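The band had played the Vinstead hall for 14 years, and in September the hall bought a digital mixer. She ran sound there. Nobody asked her about it.

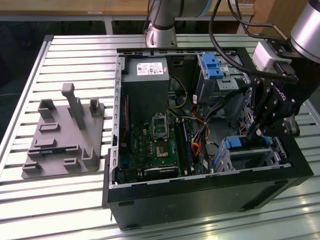

She still recorded every show at home afterward, from the old tapes, one reel a night. Her speakers were cheap and she knew exactly how they lied. On the bench the computer lay on its side with the cover off, two long sticks of memory standing up next to the empty socket, so she mixed on the four-track instead. The bass was too loud on the Cuketberg set. She turned it down and lost the singer's breathing, which she liked, and turned it up again.

At 25 minutes the tape had a gap. She remembered that night. A fuse had gone in the middle of a slow song, and the drummer kept playing in the dark. People clapped along — badly, and then all right.

She played the gap three times. There was a hum under it that she had never noticed, low and steady, close to a G. It came from the old mixer. She wrote "hum, keep" on the box.
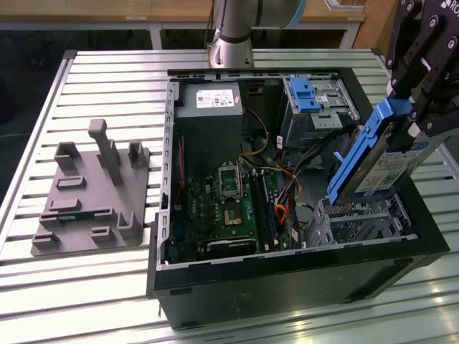
## Reel 19

The Whitcombe tape had been stored near a radiator. She threaded it slowly and put on her headphones. The first song started late, with somebody asking for more guitar in the monitor. She gave him more guitar.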